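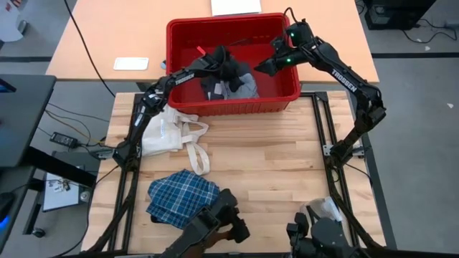
What is changing in the Belari clothing collection?
From Friday, donated garments will be folded and stacked on the table before they are passed on, and the red bins will be used only for clothing that has still to be sorted.

The Cruzado Centre has confirmed new arrangements for the handling of donated clothing at its Belari premises. The centre receives shirts, jumpers, trousers and household textiles from residents of Belari and Ilau, and passes them on to Drilulau, the district clothing exchange. In the last quarter it handled 816 garments, the highest figure since the service opened.

Under the previous arrangements, folded and unfolded items were often kept in the same container. Staff at the exchange reported that shirts arrived creased and that dark garments were difficult to tell apart at the bottom of a full bin. The centre has accepted both points.

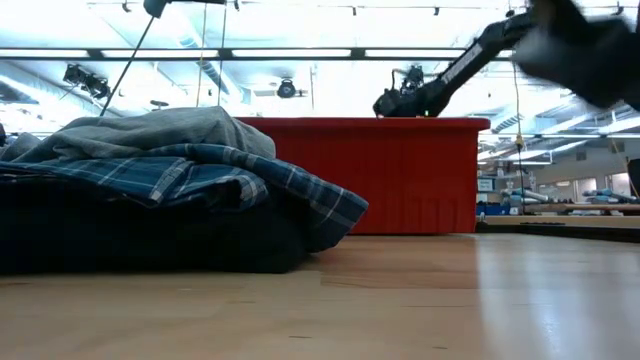

How should clothing be prepared before it is handed in?
Items should be washed, fully dry and free of pins or badges. Shirts should be buttoned at the collar, and heavier garments placed at the bottom of the bag.

Folded stacks will be limited to 20 garments. Lighter items will be placed on top, and each stack will be checked for missing buttons and worn cuffs before it leaves the table. Anything unsuitable for wear will be set aside for textile recycling, which is collected from Ilau on the first working day of the month.

Bins will be emptied completely at the close of each session. Small articles such as socks and gloves have in the past been left behind under larger pieces and found only some weeks later.

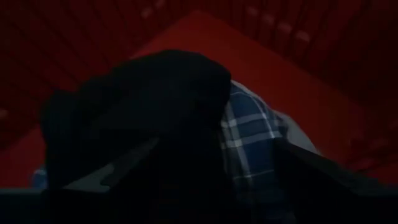 Black and navy clothing will be sorted last, when the lighter colours have been cleared, and will be labelled by size at the table. Donors are asked to keep dark items in a separate bag where they are able to do so.

The centre expects to process 2000 garments by the end of December. Donations may be handed in at the Belari entrance during normal opening hours, with a limit of 30 items per household on each visit. Larger donations, including house clearances, should be arranged with the Cruzado Centre in advance.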